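Notebook, January

Carrying on from the Prirkau pages. Back at the bench after the Ostia trip and putting down what I remember before it goes, plus what came out of the bags. Work notes and travel notes are mixed together again. The headings in the last book didn't help anyone find things, so I've left them out.

Left on the early train, 06:40, and was in Ostia by mid-afternoon with one change that had plenty of slack in it. The room was a short walk from the station. It was clean and cold. The heater has a timer that gives you 13 minutes and then wants the button pressed again. Took the second blanket off the shelf and slept fine.

First walk was along the sea front. Out of season most of the bathing places are shut up and the only people about are dog walkers and men fishing off the rocks. Walls facing the beach get repainted in spring, I was told at the bar, so January is when you see a whole year of writing on them. Football, declarations of love, a lot of initials. Paint on the seaward side goes chalky and comes off on your sleeve. Took rubbings and colour notes at 2 spots and sketched the rest. No scraping, no samples from anyone's wall. Same rule as in Prirkau.

The old town ruins took the whole of the next day. I had put down half a day in the plan, which was wrong. Scratched writing on plaster is much harder to see than I expected. At noon there was almost nothing. By half past three, with the sun low, lines came up on a wall I had already walked past. Anyone going after me should do the baths and the mosaics in the morning and keep the plaster for the afternoon. Bring a torch and hold it flat to the surface, but ask the attendant first. The one I asked said yes, but stay behind the rope.

Shoes: wrong ones. The paving is big rounded stones with gaps and my ankles knew about it for two days. Take the boots.

Food notes, as requested by the bench opposite. Pizza by weight near the station, potato and rosemary the best of them. Coffee taken standing at the bar. Had clams once and they were gritty. The bakery on the corner shuts at one and doesn't open again, whatever the card in the window says.
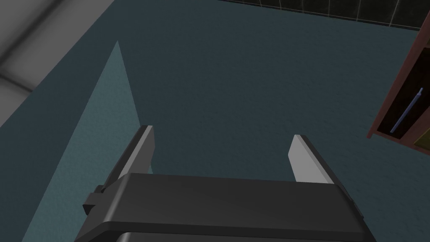

Simulation view from above, gripper open.

Wall counts. I went through the photographs on the train home and finished at the bench. 1,307 exposures in total, which is too many, and a good share are the same wall three times over because I don't trust the meter in low light. After taking out doubles and blurred ones there are 78 worth keeping and labelling. They are in the shared folder under Ostia, split into sea front and ruins. File names still have the clock wrong by an hour. I didn't change the time when I crossed over. Don't correct them one at a time, I'll shift the lot.

Colour notes against the Jendell cards: the cards are fine for reds and the darker greens. For blues they jump too far from one to the next, and most of the sea-front blues fall in a gap. I wrote down the card on either side and a guess in between. It would be worth buying the wider set before the next trip, if it still exists. The cards also curl in damp air. Mine spent the last night under the mattress and came out flat enough.

Rubbings: the thin paper tore in the wind. The thicker stuff was better but picks up less. Best result was thin paper taped on all four sides with low-tack tape, and working from the middle outwards. Tape left no mark on either wall, checked before leaving. Carry the roll on a string round the neck or it ends up on the beach.

The Gallagher bag has had it. Zip went on the way out, at the first change, and I held it shut with a belt as far as Ostia. The strap is still good, so I've cut it off and put it in the drawer with the others. For the next trip I'd take a plain rucksack and a flat tube for the paper. The tube can go on the luggage rack and I didn't get asked about it once.

Trains: the local line into Rome is cheap and frequent but crowded before nine. Went in once, mainly to compare the walls along the track with the ones at the coast. Much denser writing, bigger letters, several layers deep, and hardly any of the small scratched initials you get by the sea. Couldn't do more than look from the window. Made a page of quick drawings and half of them are unreadable, so treat that page as a reminder only.

Compared with Prirkau: there it was mostly one hand repeated all over town, and people knew whose it was. In Ostia I couldn't find the same hand more than a few times. Might be the size of the place, might be the visitors in summer. A trip in September would show whether the walls fill up over the season. I'd do that before going anywhere new.

To do
Shift the clock on the Ostia files.
Label the keepers, sea front first.
Flatten and photograph the rubbings – the big one needs two people.
Ask about the wider colour set.
Receipts are in the envelope at the back of this book. The one for the room is in Italian and says two nights where it should say three. I have written to them and am waiting for a new one.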